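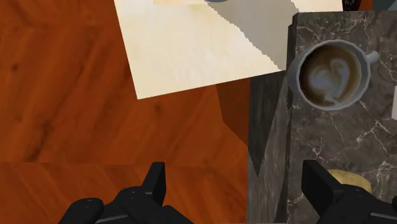

**Category: Woodworking and timber**

# Wood grain

Wood grain is the direction, arrangement and look of the fibers in a piece of wood. The word gets used loosely. A carpenter may mean the way the fibers run, a furniture buyer may mean the pattern on a tabletop, and a papermaker may mean something else again. All of these go back to the same wonderful fact: a tree builds itself a layer at a time, and it keeps every layer.

## How grain forms

A tree grows thicker from a thin sheet of living cells just under the bark, called the cambium. In places with a cold or dry season, growth speeds up and slows down over the year. Wood made early in the season tends to have larger cells and a paler color, and wood made later is usually denser and darker. One light band and one dark band together make a growth ring.

Most of the cells run up and down the trunk, carrying water or holding the tree upright. A smaller number run outward from the center like spokes. These are the rays, and in oak they are big enough to see easily. Cut an oak log the right way and the rays show up as bright, silky flecks – one of the great treats of the workshop!

## Sawing and pattern

The same log can give boards that look nothing alike. It all depends on the angle of the cut.

- **Plain sawn** (also flat sawn): the saw meets the rings at a low angle. The face shows long waves, arches and pointed "cathedral" shapes.
- **Quarter sawn**: the rings stand close to upright in the end of the board, and the face shows straight, even lines. These boards move less with changes in the air.
- **Rift sawn**: the rings meet the face at an angle between the two, giving very straight lines with little or no ray fleck.

Wavy streaks on a plain-sawn face are slices through a stack of cones. A tree trunk narrows toward the top and is never perfectly round, so a flat cut passes in and out of many rings.

## Knots

A knot marks the place where a branch joined the trunk. If the branch was alive, its fibers are woven into the wood around it and the knot is tight. If the branch had died, the trunk simply grew around it, and the knot may fall out after drying. Grain bends around a knot the way a stream bends around a rock, and planing there takes a sharp blade and some patience.

## Figure

Figure is the name for patterns beyond the ordinary rings. Curly maple has fibers that ripple, so light bounces off them in stripes that seem to shift as the viewer walks past. Bird's-eye, quilted and burl figure are also prized, and the cause of bird's-eye is still argued over.

## Matching boards

Where two boards meet, the change in grain is often easier to see than the seam. Makers may slice one piece in half and open it like a book, so that each side mirrors the other. The furniture shop Doolan, in Predstead, kept a written record of every matched top it made, and the last entry is number 2744. Huia Ngata's history of the shop, *Trakach*, is named after the house pattern, in which the grain of the top runs on down the 2 ends of the piece without a break. Her index lists 56 kinds of timber, including several pears and a surprising amount of plum.

## Grain and strength

Wood is far stronger along the grain than across it. That is why an ax splits a log so neatly from the end, and why ladder rails and tool handles are made from straight-grained stock. The Cladby collection of tool handles holds some 1000 pieces, mostly ash and hickory, and the old split-out handles are a joy to study – the fibers run clean from end to end.

## See also

- Dendrochronology
- Marquetry
- Veneer
- Wood finishing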